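Larnholm Shape Blocks and Plank Board

Sold by Vumen
Item group: sorting and tabletop play
Status: in stock

The Larnholm set is a group of small solid shapes in plain colors, sold with or without the plank board. The blocks are short and stand upright with a flat top, so a child can set one down and let go of it. They suit sorting, matching, simple counting and first words for colors and shapes.

We have carried Larnholm blocks for 11 years. The shapes have changed very little in that time. The star used to have sharper points, and after a few schools wrote to us the points were rounded. Customers with the older star can keep using it alongside the new one, as the two are the same height.

The board

The board is made from planks joined edge to edge, with squared corners. You can see and feel the seams. They are flush, but a fingertip will find them, and some teachers use them as lines to sort along. The wood is pale with wavy grain, and no two boards match. If you order several for one classroom, expect the grain to differ from board to board.
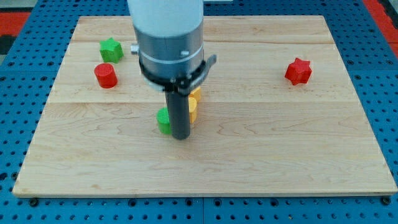

Blocks sit flat on the surface and slide easily when pushed. The board has no rim, so on a narrow table a block can go over the edge. Rattana Chaimongkol, who handles our school orders, suggests placing the board at least a hand's width in from the table edge for younger groups. It can be used on any flat, level surface. It has no feet and can be turned over when one side gets worn.

Colors and shapes

The green star and the red cylinder are the two shapes we are asked about most, usually as single replacements. Both can be ordered one at a time. Color is solid on all sides, with no printed letters or numbers. Colors may vary slightly between batches – if you need a close match, send us one of your old blocks with the order and we will pick from the shelf.

Ordering

Blocks only, board only, or blocks with board
Single replacement blocks: minimum order 10, shapes may be mixed
School packs: written quote, allow extra time in May
Storage bag: sold separately under the Prellon name

The board is packed flat in its own carton. Please check the corners before you sign for it. Damaged boards are replaced once we have a photo of the carton label and the corner.

Care

Wipe the blocks and the board with a damp cloth and dry them right away. Do not soak either one, and do not put them in a dishwasher. Keep the board away from heaters. If the surface gets rough, sand lightly along the grain with fine paper and wipe off the dust before use. Crayon comes off the board with a soft eraser – marker usually does not.

Returns

Unused sets can be sent back in the original carton. Single blocks cannot be returned unless we sent the wrong shape or color.

Questions about school packs go to Rattana Chaimongkol. For replacement blocks and returns, ask for Mahfuz Sarkar.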